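双腕遠隔操作セル 安全点検表(記入済み・コメント付き)

設置場所:ネルトン棟 奥の区画
案件名:プリヌヴデン(レジ袋の取り扱い、学習用デモ収集)
点検日:2019年1月31日
点検者:ゾイア・ユルチェンコ
確認者:ンネカ・ジブリン
判定の書き方:良/条件付き良/要対応/対象外

操作者はこの表に目を通してからリーダー側アームに触ってください。コメント欄は長くてかまいません。前回の点検表はコメントのおかげで本当に役に立ちました。今回もたっぷり書いてあります。

一、電源と停止系

非常停止ボタン(操作者の手元)
判定:良
コメント:押下でアーム両側とも動力が切れることを確認。復帰にはリセット操作が必要で、ボタンを戻しただけでは動き出さない。気持ちのいい手応え。

非常停止ボタン(見守り役の側)
判定:条件付き良
コメント:動作は問題なし。置き場所が毎回変わっている。見守り役が座ったまま届く位置に面ファスナーで固定すること。

通信途絶時の挙動
判定:良
コメント:リーダーとフォロワーの間を意図的に切断。200ミリ秒以内に両腕が保持状態へ移った。設定どおり。つまんでいた袋も落とさなかったのは見ていて嬉しかった!

電源ケーブルと延長コード
判定:良
コメント:被覆の傷、発熱なし。コードリールは全部引き出して使うこと。

動力遮断時のアームの落下
判定:要対応
コメント:左腕だけ、遮断直後に肘が少し沈む。人が下に手を入れているときだと挟まれる。ブレーキの調整を依頼済み。調整が終わるまで、電源を切る前に必ず両腕を休止姿勢に戻す。

二、アームとグリッパー

関節部の緩み、異音
判定:良
コメント:手首を手で揺すってもガタなし。右の肩で以前聞こえていた小さな擦れ音は、カバーの締め直しで消えた。

指のリンクと指先
判定:条件付き良
コメント:開閉は滑らか。ただし薄いフィルムを扱う作業なので、リンクの隙間に袋の切れ端が噛みやすい。収集の区切りごとに指を全開にして、ピンセットで取り除く。素手の指は入れない。

把持力の上限
判定:良
コメント:袋用の低い設定が読み込まれていることを画面で確認。前の案件の設定が残っていると袋がすぐ伸びる。

ケーブルの取り回し
判定:条件付き良
コメント:両腕とも、弧を描くケーブルに余裕がある。余裕がありすぎるのも困りもので、腕を低く下げたときに床の物を引っかけないかを、収集前に一往復動かして見ておく。

手首側のセンサー
判定:良
コメント:左右とも固定ねじに緩みなし。レンズの拭き取りは専用布で。袖で拭かない(私も昔やりました)。

三、作業区画

操作中の立ち入り
判定:良
コメント:動力が入っている間は区画に入らない。袋が床に落ちて取りたくなっても、先に停止。この約束は全員よく守れていて頼もしい。

床のカーペット
判定:条件付き良
コメント:めくれ、段差なし。小さな破片は収集の合間に拾う。ただし、作業に使う小物は勝手に片付けない。散らし方も学習に効くので、整列させてしまうと台無しになる。

ごみ箱
判定:良
コメント:縁に割れ、鋭いところなし。軽いので腕が当たると動く。動いたらそのまま続けてよい。ずれた箱に袋をかぶせ直すデモは大歓迎!

壁面フックと目印
判定:良
コメント:袋を掛けた状態で軽く下に引いても外れない。粘着が弱ったら貼り直しではなく新品に交換する。

通路と避難
判定:要対応
コメント:袋の山は便利だけれど、人の通り道まで広がるのは困る。薄い袋は踏むとよく滑る。通路側に広がったら収集を止めて寄せる。仕切り箱を一つ注文した。

消火器
判定:要対応
コメント:取り出しやすさの確認が残っている。所定の置き場と点検札を建物側の担当と一緒に見直し、結果をここに追記する。

四、作業中の姿勢と接触

壁と床への押しつけ
判定:条件付き良
コメント:袋を壁のフックから取る動きと、箱の口で袋を広げる動き、どちらも手先が硬いものに近い。操作者は袋の皺に見入ってしまい、手首の下側を忘れがちになる。見守り役が声をかける。「下、近い」で十分伝わる。
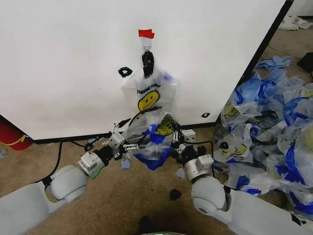
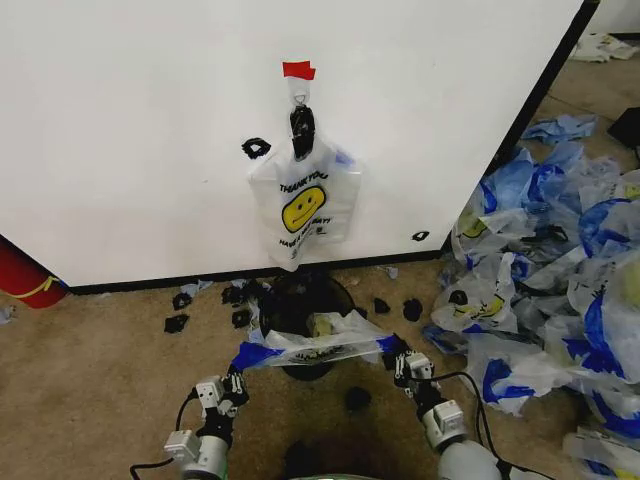
うまくいかなかったデモも保存しておくべきですか。
保存します。途中で失敗しても、操作者が自分で立て直して最後まで終えたものは通常のデモとして残し、立て直せなかったものには失敗の札を付けて別のフォルダーに入れます。接触や停止が起きた回は、札に加えて安全記録にも書いてください。

両腕の干渉
判定:良
コメント:一枚の袋を両側から持つと、指先どうしがかなり近づく。干渉警告の閾値は適切で、鳴ってからでも十分に避けられる。警告を黙らせて続けるのは禁止。

引っ張りすぎ
判定:条件付き良
コメント:袋が急に破れると、両腕が勢いよく左右に開く。持ち手がぴんと張ったらそこで一呼吸。強く引いて口を開けるより、片側をゆるめてもう片側を送るほうがきれいに開くし、データとしてもずっと面白い。ユルチェンコの見本を一度見てほしい。ほれぼれする。

作業終了時の袋の放し方
判定:良
コメント:指を全開にして静止、それから腕を引く。開ききる前に引くと袋がついてきて、次の回の初期状態が崩れる。

五、操作者の体調と交代

連続操作時間
判定:条件付き良
コメント:リーダー側アームは軽く見えて、肩に来る。疲れると把持が雑になり、記録にもはっきり出る。調子のよい日ほど「もう一回だけ」と続けてしまうので、交代の声は見守り役からかける。

椅子と画面の高さ
判定:良
コメント:ジブリンの提案で画面を少し下げたところ、首が格段に楽になった。ありがたい!

引き継ぎの一言
判定:良
コメント:交代時に「左の肘が沈む」「フックを替えた」など、その日の癖を口頭で伝える。口頭だけで済ませず、作業記録にも一行。

六、記録とデータの点検

時刻同期
判定:良
コメント:カメラと関節角の時刻のずれは許容内。収集の最初に両手のグリッパーを同時に閉じる動作を入れておくと、後から照合できる。

映像の欠落
判定:良
コメント:前回の収集分から無作為に抜き出して再生。コマ落ちなし。手首の映像で袋の文字が読めるくらいピントが合っていて、思わず声が出た。

人の写り込み
判定:良
コメント:床や机に私物、名札、書類を置かない。見守り役は頭部カメラの視野の外に座る。写り込んだ回は除外候補の札を付け、消すかどうかはジブリンが決める。

初期状態のばらつき
判定:条件付き良
コメント:袋の取り出し位置がいつも山の手前になっている。奥の袋、裏返った袋、持ち手が絡んだ袋も使うこと。扱いにくい袋こそ宝物なので、脇へよけないでください。ただし破れて輪になった袋は、腕に巻きつくので使用しない。

命名と札
判定:要対応
コメント:「袋を取る」と「袋をかぶせる」の札が入れ替わっている回が見つかった。区間の境目は、指が袋に触れた瞬間ではなく、持ち上がった瞬間とする。プサウの収集班にも同じ規則を送付済み。

保存容量
判定:良
コメント:今月までの累計は3,975回。次の区切りで200回を足しても余裕がある。複製の作成には約6時間かかるので、夜に回しておく。

七、要対応項目のまとめ

左肘の沈み込み
担当:ユルチェンコ。ブレーキ調整後、袋を持たせない状態で再試験。再試験が済むまで区画内での手作業は休止姿勢のときだけ。

通路側の袋
担当:当日の見守り役。仕切り箱が届くまでは、収集の区切りごとに目で確認。

消火器の置き場
担当:ジブリン。イブラヒム棟で使っている壁掛け式の台が良さそうなので、同じものが付くか問い合わせ中。

札の入れ替わり
担当:ユルチェンコ。該当する回を洗い出して修正し、修正前の札も履歴として残す。

八、収集開始の可否

判定:条件付きで開始可

条件:休止姿勢に戻してからの電源断を徹底すること。通路を空けてから始めること。見守り役を必ず付けること。

確認者コメント(ジブリン):
読みました。昨年の10月は、袋の口を開ける前に持ち手が逃げてしまう回ばかりでした。今は両手で送りながら広げる動きがちゃんと続いていて、再生していて楽しいです。この調子なら、学習側に渡すのが待ち遠しい! 左肘の件だけは急ぎすぎず、再試験の記録をこの表に綴じてください。

点検者コメント(ユルチェンコ):
了解です。再試験の記録用紙は表の最後に挟みました。袋の癖について気づいたことがあれば、どんなに細かくても余白に書き足してください。次の点検までに読みます。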